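## Part 3: Spending the money (or trying not to)

So this is the bit of the report I was dreading, because my half of the project was the budget and Dwayne Rosenthal got the half with the fun in it. Our total was £382 for the whole year, fixed in October, and that had to cover grippers, pads, spares and all the fruit. Fruit goes off, which I hadn't really thought through when I wrote the first spreadsheet.

The first decision was the gripper. We had 2 options on the shortlist. The Brokar was the cheap one, sold as a kit, and the Drarum came ready built but would have eaten 200 pounds in one go. I made a table with price, delivery time, spare parts and how much we'd cry if we dropped it. Dwayne said the last column wasn't scientific. I kept it in.

We went for the Brokar in the end. What swung it was the pads – you can buy them on their own, and Drarum only sells the whole finger, so one torn pad means paying for metal you already own. I also liked that we could hold it by hand to start with and leave the arm out of the budget until next year's group takes over.
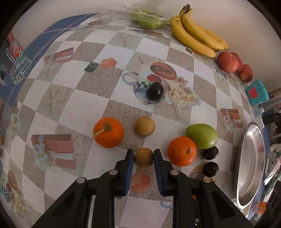

Small round things were always going to be the hard part of the shopping list. A big orange is easy to plan for, but a longan gives you hardly anything to get hold of, and it costs more per piece than you'd expect if you go to the nice greengrocer (I did, once, and it's in the accounts under "mistakes"). After that I went to the Fairweather market late on a Friday, when they want rid of everything, and our fruit money went so much further! Plums, peaches, bananas, citrus, whatever was going. The mix was better for us too, as we wanted different sizes and skins and not a whole bag of the same thing.

I'd put down 10 spare pads in the plan and my supervisor crossed it out and wrote "why?" next to it. Fair enough. I'd made the number up. We agreed to order one extra pair with the kit and keep the rest of the spares money back until we had some idea how quickly they wear.

The storage question is still open. Eltine do a padded case that fits the gripper and the charger, and it's lovely, but I can't make myself pay that much for a box. At the moment it all lives in a biscuit tin with a tea towel round it. Dwayne wants the case. I want a second battery – we lost a whole afternoon to a flat one, and I've got the bus ticket to prove I came in for nothing.

For whoever has this project next: ask for the fruit money as its own line. Ours was lumped in with "consumables" along with tape and cable ties, and I spent far too long with a pile of crumpled receipts working out which was which. The receipts are in the blue folder, in date order apart from the market ones, which don't have dates on.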